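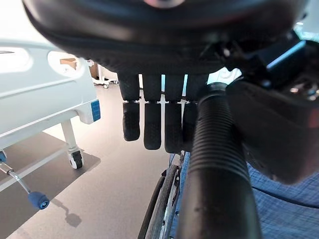 Cotton-linen curtain fabric is sold as preshrunk more often than it is fully relaxed, and I am trying to work out how much allowance to leave before I cut. The material is Vanhove article 3709, unlined, medium weight, bought as one continuous length. I need 2 panels with a finished drop of nearly 9 feet each. The room gets strong daylight, and you can see from the photo how bright it is with the fabric in there, so the panels will need to come down and be washed more than once in their life. The shop told me to allow for shrinkage but would not give a percentage. The label says warm wash, line dry. I would prefer to wash the whole length before cutting, but it is a lot of wet cloth for a domestic machine, and I am worried about set-in creases along the fold. Is it better to prewash the full length, or wash a sample and add the result to the cut length? Also, does daylight weaken this kind of cloth enough that I should add a lining now?

Posted by drophem

Wash a sample first whatever you decide. It costs you a small piece of cloth and one evening.

Cut a square somewhat larger than 20 inches from the end of the length. Avoid the first few inches, which may have been stretched on the roll. Overlock or zigzag the edges so that fraying does not affect the measurement. Mark a 20 inch square inside it with thread, not pen, and note which direction runs parallel to the selvage. Wash it exactly as you intend to wash the curtains, dry it the same way, press it lightly without pulling, and measure between the thread marks in both directions. Then wash it again. Linen blends often move a second time, and the second figure is the one I would use.

To convert, divide the finished length (including hems and heading) by one minus the shrinkage. If the sample loses 5 percent lengthwise, a cut length of 120 inches has to become 120 / 0.95, or a little over 126 inches. People often multiply by 1.05 instead and come up short. The difference is small at this drop, but it is visible at the floor.

If the result is under 2 percent, I would cut without prewashing, leave a double bottom hem of 4 inches, and baste it for the first wash. If it is over that, prewash. Cut the length into panels with the full allowance first and wash them separately. They fit in the drum, they rinse properly, and they are much easier to hang straight. Keep the load loose. Fold each one selvage to selvage when it comes out and put it over two parallel lines so the weight is spread.

On creases: take the cloth out as soon as the cycle ends and iron it while damp, from the wrong side, along the lengthwise grain. A hard crease in linen is easier to prevent than to remove.

Posted by Brumden Workroom

I had the same blend from Gendent and it shrank a lot in length and hardly at all in width. Just buy extra.

Posted by kettlecloth

Adding to the long reply above, on the lining. Sunlight does degrade both cotton and linen, and the leading edges of the panels go first. I would line anything in a south or west window. Use a cotton sateen lining, and test it in the same wash as the face fabric, because a lining that shrinks more than the face will pull the hem up and the panel will balloon at the bottom. If the two figures differ, leave the lining loose at the hem and attach it only at the heading and sides.

I used a Kandomero blackout lining on one pair and would not do so again for washable curtains. The coating cracked at the folds after the second wash. It was fine on the pair that only gets vacuumed.

Check the square of the cloth after washing as well. Pull a weft thread near the cut end and see whether it runs at a right angle to the selvage. If it is off by more than half an inch across the width, pull the panel diagonally while damp, then let it dry flat before you measure for the hem.

Posted by plainweave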